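Informe final del trabajo de curso
El ruido y la concentración en la sala de estudio Urier
Autor: Hubert Strebel
Asignatura: Métodos de observación, grupo de tarde
Tutora: Wilma Dekker

1. Por qué elegí este tema

Cuando llegué a Zallitau para estudiar, yo leía siempre en la cocina de la residencia y no aprendía casi nada. Un compañero, Renato Marquez, me llevó a la sala Urier y allí noté una diferencia muy grande. Quise saber si esta diferencia era solamente mía o si otros estudiantes la sentían también. De esa duda viene este trabajo.

La sala tiene dos zonas. La primera es la zona abierta, con mesas largas para compartir. La segunda es la zona de puestos individuales, que los estudiantes llaman "las celdas". Las dos zonas reciben la misma luz y tienen el mismo horario, y por eso me parecieron buenas para comparar.

2. Cómo trabajé

Hice un cuestionario corto, de nueve preguntas, y lo repartí en papel a la entrada de la sala durante el mes de octubre. Recibí 288 cuestionarios completos. También hice 40 sesiones de escucha, la mitad en cada zona. En cada sesión me sentaba con un cuaderno y anotaba todos los ruidos que me hacían levantar la cabeza: una silla, una cremallera, una conversación en voz baja, la puerta. En total apunté 3135 interrupciones. Reconozco que este método depende mucho de mi propio oído y de mi cansancio.

Pedí a Marama Waaka, que estudia en el mismo grupo, que hiciera cuatro sesiones conmigo y con su propio cuaderno. Nuestras listas no eran iguales. Ella no anotaba los pasos, y yo sí. Después de hablarlo decidimos contar los pasos solo si la persona se paraba cerca de nosotros.

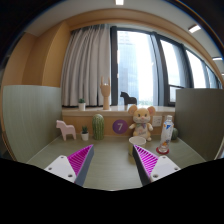 La zona individual fue la más difícil de estudiar, y también la que me dio los resultados más interesantes. Los estudiantes la prefieren para memorizar y para preparar exámenes, pero muchos dicen que después de dos horas se sienten encerrados. Pienso que el material tiene su parte en esto. Los paneles que separan los puestos son de tela, de un verde grisáceo parecido al de la mesa, y suben a los dos lados de quien se sienta. Una superficie textil devuelve menos sonido que una lisa y dura, aunque yo no tenía un aparato para medirlo y no puedo dar ningún valor. En las respuestas abiertas, varias personas escribieron que allí molesta menos la voz y molesta más el movimiento de la mesa vecina.

3. Resultados

En la zona abierta, el ruido que más se repite es la conversación. En la zona individual son las sillas. Esto no lo esperaba - yo habría dicho que era el teclado de los portátiles, que en el cuestionario casi no aparece.

La pregunta sobre la música dio respuestas muy divididas. Hay estudiantes que usan auriculares sin ninguna música, solo para que los demás no les hablen. Digby Hollis, que trabaja en el mostrador por la tarde, me confirmó que él lo ve con frecuencia.

4. Dificultades

Mi mayor error fue hacer casi todas las sesiones después de comer. No sé cómo es la sala por la mañana y no debo hablar de ella. Además, la pregunta seis estaba mal escrita, porque usé la palabra "molesto" y algunas personas entendieron que preguntaba por su estado de ánimo. Quité esa pregunta del análisis.

5. Propuesta

Propongo poner fieltro en las patas de las sillas de la zona individual y repetir las sesiones después, con dos observadores desde el principio y también en horario de mañana. El cuestionario corregido y los cuadernos están en la carpeta del grupo, para quien quiera continuar.

Entregado el 21 abr 2025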